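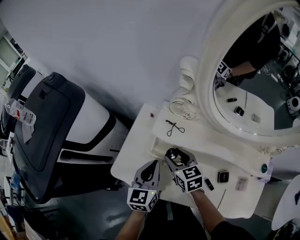
Fig. 1. Vanity task, head view, right gripper at the compartment.

3.2 Collecting the examples

Group report, week of Thursday, February 6, 2020. Written up by Ignacio Ojeda, rest of Lasmont group to check please.

Task is tidying small make-up things on a dressing table. Chosen over the kitchen task because the items are small and shiny, and our first model (Bruteo) was worst on those. No robot arm needed at this stage, one person does it with the two hand-held grippers and we record from the head and from the grippers.

Plan was 15 runs per person. Got 13 from me, 8 of them usable. The rest thrown out, mostly because the marker tracking dropped when a wrist turned too far. Need a rule for this, at the moment we just decide by eye wich is not great.

Mirror is a problem. Markers show up twice, once real and once in the glass, and the tracker sometimes picks the wrong one. Marchal suggested masking the oval by hand. Slow but works, nearly 5 minutes per run. 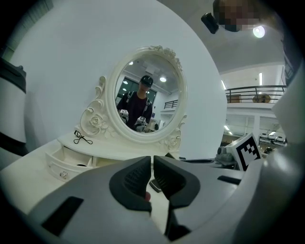
Fig. 2. Gripper view. Drawer open, both markers also visible in the mirror.

Gripper view is better for the fingers, worse for everything else. When the hand is close in, the housing takes up the bottom of the picture, so we crop before training. Crop values are in the Lilis folder, not final.

Still to do:
- second person's runs, so it doesnt only learn my way of grabbing
- same start layout every time, tape on the table maybe
- label drawer open / drawer shut
- redo the mask on the last two runs

Results go in section 4 once training has finished.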